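Breadboard now or extrusion frame first? Budget question, two arm cell
Forum: Small Lab Automation > Planning and Purchasing
Page 1 of 1

penry_bench
Need to put numbers in by end of November so being quick. Two arms, one table, mostly loading and unloading plates on benchtop instruments with pull-out trays. Boss wants ONE purchase request, no dribbling in extras later. Have the sim working ok, have zero hardware. Where does the money go first? Arms are the easy line item, it's everything else I keep getting wrong.
Emrys

sevimk
Table. Always the table. Bought ours last and had to redo all the fixtures. Get a proper breadboard with tapped holes, bolt everything to it, instruments included.

Sadamard_Ryd
Disagree, sorry. Breadboard is a luxury for tray loading. You're not doing optics. Extrusion frame, thick plate on top, drill what you need. Put the savings into a second set of fingers and a spare gripper. You WILL bend a finger in the first month.

sevimk
"Drill what you need" is how you get a plate with 50 holes and none of them where the new instrument goes.

Sadamard_Ryd
lol fair. Still cheaper.

mared.p
What's the instrument? Matters more than either of those. Some trays stop a bit different every time and then you're paying for a camera or some kind of compliance in the wrist. We had 4 supposedly identical readers and the trays all stuck out different. Budget a week of somebody's time per instrument, that's a real cost, put it on the sheet.

penry_bench
Instrument not picked, quotes from Braltero and Madard. Both have a white tray out the front left. Braltero one is longer, which worries me for reach. Using a stand-in model in the sim for now.

BerwynE
Longer body = more table. Check where the vents are too, ours was on the end and we'd butted it up against a fixture. Had to move the whole lot.
Also is the second arm realy needed in phase one? Looks great in the proposal but it's double the safety paperwork.

mared.p
+1 on one arm. Buy the table for two, buy one arm.

Sadamard_Ryd
See now that I agree with. But get the price for the second arm in writing today. Ours went up between quotes.

penry_bench
Boss said no extras later though. If I don't ask for arm 2 now I don't get arm 2.

sevimk
Then ask for both, and cut the rail and the shelving. People spend silly amounts on shelving.

BerwynE
Is the "one request" thing written down anywhere or is that just how he talks? Ours said the same. Phased request with both phases on one form went through fine.

penry_bench
No idea, will ask. Good shout.

Draft so far, percent of the pot, tell me what's daft:
1. Arms, mounts, cabling: 50. Both arms for now, may drop to one.
2. Table and breadboard: not settled, see the fight above. Needs to be the full length of the instrument plus clearance at the vent end, plus room for plate mounts on the left.
3. Gripper and fingers. Parallel, long fingers, have to open wide enough to go either side of the tray. Sim pose with the stand-in model:

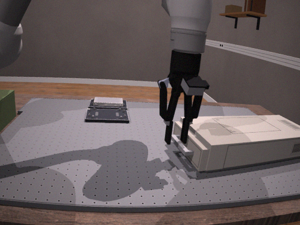

4. Instrument fixturing. Nothing in this line yet. Brackets? Locating pins? Rydian says clamps, Mared says whatever but shim it.
5. Spares and setup time. Adding Mared's week per instrument, hadn't got that at all.

mared.p
Line 3, get the fingers made longer than you think and trim them. And price two pairs.

Sadamard_Ryd
Three pairs.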